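**Robots are taking over room setup at our training center. What should we put in writing for the setup staff?**

Asked by Buppha Yimyam

I supervise facilities at the Weria training center. We have 30 rooms and 145 chairs with casters, and until February every change of layout was done by hand by a crew of four. Management has now approved a two-armed robot for moving and placing chairs, under a project known internally as Zita. The present job descriptions say only "prepares rooms as directed." Two members of the crew have asked, reasonably, whether they are now operators, whether the grade changes, and who answers for a damaged chair or a scratched floor. I have been asked to draft a notice to staff and do not wish to promise anything that cannot be kept.

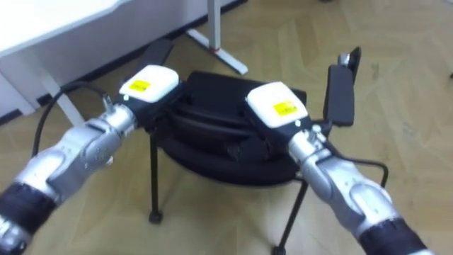
The existing procedure assumes one person per chair and says nothing about where that person should stand while a machine does the work. Our crew leader, Somkiat Noiphan, wants a marked distance on the floor in each room. I am less sure, as the layouts change daily. The cables are a separate worry. With a gripper on either side of the chair and a cable looping out from each wrist, I would prefer that no one reach in to straighten a cushion, and yet this is exactly what an experienced setup person does without thinking. Has anyone written a rule for this that people follow?

**2 answers**

---

**Nahom Tesfamariam** (accepted)

We went through the same exercise at Festomgate. I would separate the notice into two documents, one on duties and one on floor rules, and issue the duties document first.

Duties:

- Name the person who may start and stop the robot on each shift.
- State who inspects furniture and floors, and when. Ours is done before the first move and again at the end of the shift.
- Record time spent watching the robot as working time. We left this out and had to correct 2 pay periods.
- Put any grade review in writing with the month it will take place. If no review is planned, say that instead.

Floor rules should be short enough to post on the door. Ours state that hands stay out while the arms are powered, and that any adjustment to a chair waits for a stop called aloud and answered.

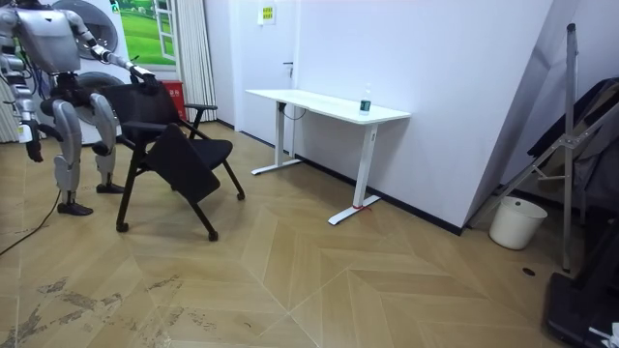

Responsibility for damage was the hardest point for us to settle. The crew believed they would be blamed for anything that happened on their shift, and the first draft did suggest it. The final text assigns the condition of the room to the crew before the robot is switched on, and to the named operator afterward. Condition of the room includes everything at floor level. A walking unit with a hand on the backrest of a chair and a thin cable trailing behind it needs a clear path, and items such as a bucket or a folding stand should be kept to a corner. Chairs with a folding writing tablet should have their own line in the procedure, as the tablet can hang down over the seat.

On marked distances, I agree with you. We tried floor tape and gave it up. The operator now states the boundary at the start of each session — verbally, and in the log.

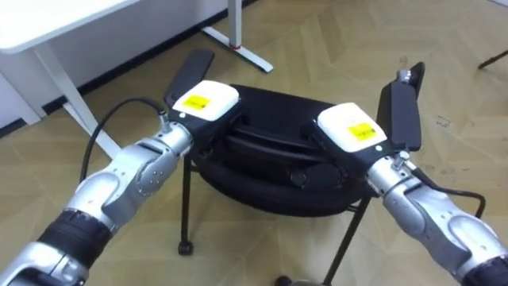
*Black padded item on a caster-legged stand, one gripper at each side.*

One further point. Do not announce a saving in hours in the same notice. Ours mentioned 600 hours a year, and no other sentence in it was read.

---

**Wichai Chaimongkol**

Check your insurance. Also ask the supplier who pays for chairs. At Pacheco we just told everyone to keep back and it has been fine, although our robots only move carts so it may not be the same.

> **Comment from Buppha Siriwan:** "Keep back" would not satisfy our safety office. The stop called aloud and answered is a better rule, and new staff can learn it on the first day.

> **Comment from Buppha Yimyam:** Thank you both. I have accepted the first answer and will issue the duties document separately. The question of the grade remains with personnel.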